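Arside opens its Mestik collection floor to outside hardware teams

VOGLER, October. I've been putting off this announcement for weeks because I kept wanting one more batch in the can first, and now we have it, so hello! Arside is opening up Mestik, our program for gathering hands-on examples for learning robots, to teams outside the company.

We started with 2 arms and a pile of retired server parts. Today the Mestik set holds 2534 recorded runs across 73 tasks, all of them on computer hardware: drive caddies, circuit boards, latches, cables, the fiddly stuff that makes people swear under their breath. An operator guides the arm through the job, we record the wrist camera and the joint positions together, and Detum, our learning system, trains on the result.

I get asked a lot why we keep the clumsy runs. We do keep them (labeled, of course), and I'd fight anyone who tried to clear them out. A caddy that goes in crooked and gets backed out again teaches Detum plenty about what crooked looks like from the wrist. 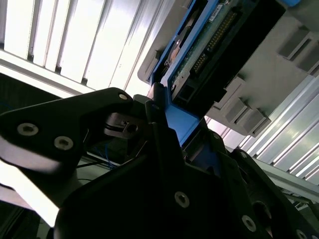 Drive work is still my favorite part of the set, and it's the part we most want company on. We've recorded 54 runs on one caddy style alone and I'd love to see ten other styles next to it. If your team has odd housings, old trays or boards you can spare, send us a note through the Arside site and we'll set up a collection slot at the Vogler floor. You bring the parts, we bring the arms and operators, and both sides keep a full copy of the recordings.

Slots open this month.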